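Humau Hand-Held Gripper Pair
Demonstration capture for two-handed manipulation research

Humau Hand-Held Gripper Pair
Supplied by the Trullcombe Equipment Office
Availability: to order, for universities, research institutes and industrial laboratories

Overview

The Humau pair consists of two hand-held grippers, one for each hand, with which a person carries out a task directly at the table. Each gripper carries its own camera. The recordings are used to train a policy that is later run on a pair of robot arms fitted with jaws of the same shape. No arm is needed while demonstrations are being collected.

The pair was developed alongside the Prasertsri method, a procedure for learning sorting and packing from short demonstrations made in ordinary rooms. This page describes the equipment, the method it was built for, and the principal result obtained with it. Laboratories that wish to use the grippers with a different learning method may do so. The recorded files are not tied to the Prasertsri software.

The method in outline

Earlier work at Trullcombe relied on demonstrations given by remote control of the arms. The data were accurate but slow to collect, and almost all came from the same bench. Policies trained on them performed well at that bench and poorly elsewhere. Small changes in lighting, in the colour of the table covering or in the objects lying nearby were enough to disturb them.

The Prasertsri method makes two changes. The first is that demonstrations are collected by hand, in many different rooms, with whatever objects those rooms contain. The second concerns the way each demonstration is divided. The recording is cut at the moments when either pair of jaws opens or closes, and the policy learns to predict the movement of both grippers up to the next such moment. Movement between two grasps is therefore treated as one unit, whatever its length.

Operators are asked to leave surrounding objects where they are. Other items may touch, cover or lean on the one to be picked up. A demonstration in which the operator misses a grasp and tries again is kept, provided that the task is finished.

Result

The reference data set contains 3000 demonstrations of sorting small household and stationery items into and out of open boxes. Of these, 746 include at least one repeated grasp. Two policies were trained: one on the full set, and one on the set with the repeated grasps removed. Both were then tested in rooms that had not been used for collection, with 200 trials for each policy.

The policy trained on the full set completed more trials, and the difference was greatest with thin, rounded objects such as pens, which tend to roll when the jaws first touch them. With flat packets the two policies could not be told apart. Transparent containers remained difficult for both.

A further comparison examined the number of rooms. With the number of demonstrations held constant, spreading them over more rooms improved performance in new rooms. The benefit was smaller once the collection already included a wide range of table coverings. The research group regards this second finding as provisional, and it is being repeated at the Hostton site with a separate group of operators.

Work at the table

Picking a single item from a mixed box is the standard exercise for new operators. Markers are well suited to it: the grasp must be made across the barrel, and neighbouring objects leave little space for the jaws. 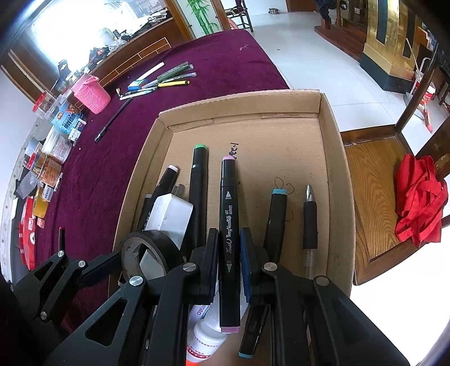 Art marker held between the padded jaws, with other markers, a power adapter and a roll of tape in the same cardboard box.

Operators normally complete the exercise with each hand separately before they begin two-handed tasks. Pieces may be taken from the box and laid on the table, or taken from the table and placed in the box. Both directions are recorded under the same task name, with the direction entered in the session notes.

What is supplied

One left-hand gripper and one right-hand gripper, each with camera fitted
Spare jaw pads for both grippers
Calibration card
Charging lead and carrying case
Recording software, with a licence for 2 computers
Printed operator's guide

Robot arms, arm mountings and training computers are not included. Mountings for use of the same jaws on an arm are listed separately under Accessories.

Setting up

Charge both grippers fully before first use. Place the calibration card flat on the table and follow the steps shown by the recording software, beginning with the left gripper. Calibration should be repeated whenever a camera has been removed or a jaw pad replaced. It takes roughly 2 minutes.

Strong daylight from a window may bleach part of the recording. This does not prevent use, and recordings made in such conditions are accepted in the reference data set. Operators should, however, check that the jaws and the object remain visible throughout the task.

Care

Wipe the jaw pads with a slightly damp cloth after each session. Do not use solvent. Lint and adhesive residue reduce the grip on smooth barrels and should be removed as soon as they are noticed. The pivots require no oil. Pads that have become shiny or split should be replaced as a pair.

Data and consent

Recordings are stored on the laboratory's own computer and are not sent to Trullcombe. Where demonstrations are collected in private homes, the laboratory is responsible for obtaining the written agreement of the household. A model consent form is provided with the operator's guide.

Ordering

Orders and requests for a quotation should be addressed to the Trullcombe Equipment Office, stating the name of the institution and the intended use. Grippers ordered before the end of February are delivered with the current version of the recording software. Institutions may borrow a demonstration pair from the Hostton site, subject to availability, and the loan includes one training session for operators.

Related items

Jaw pads, replacement set
Arm mounting, left and right
Calibration card, large
Prasertsri reference data set, access request form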